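Teardown cell: common questions
Updated 2022-11-28

What does the Halano cell do?
It takes parts out of old desktop towers. The tower lies on its side on the slatted table with the side panel off, and the arm works down into it from overhead.

Who do I ask if something here doesn't match what I see?
Xolani Zwane looks after the cell. Leave a note in the log first, with the job number.

How do I set a tower down?
Open side up, power supply toward you. Push it against the stops before you clamp it. If it rocks, check for a rubber foot caught between two ribs of the table.

Can I move the fixture plate?
No. The program takes its positions from the plate. If it has been bumped, run the Kuvley check routine before the next job. The routine touches the posts and blocks and gives an offset. Write the offset down even if it looks fine.

One of the printed blocks is cracked. Now what?
Spares are in drawer 157. Swap the block, tighten by hand, then run the check routine again. Don't glue a block back together.

What does error 402 mean?
The gripper closed and didn't reach the width it expected. Most of the time a cable is in the way. Stop the cell, tuck the cable toward the drive bays and restart from the last step.

And error 231?
Lost connection to the gripper. Look at the cable behind the wrist first. It needs enough slack to let the wrist turn all the way both ways. Reseat the plug with the power off.

How often do the fingers get cleaned?
Every morning, with a dry cloth. Thermal paste comes off with alcohol. The finger pads were last changed in August.

Can I reach in while the arm is paused?
No. Pause leaves the motors on. Press the stop button and wait for the Sandalow panel to show "safe".
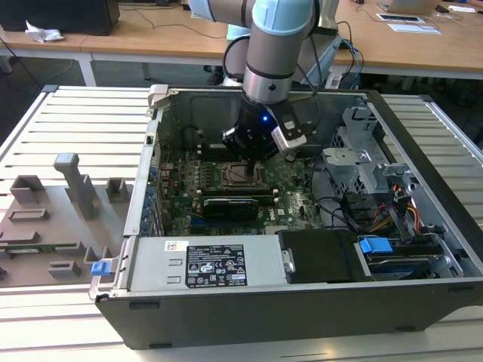 Where do removed parts go?
Memory goes in the antistatic tray, and everything else goes in the bin marked with the job number. Screws stay with their tower until the job is closed in the log.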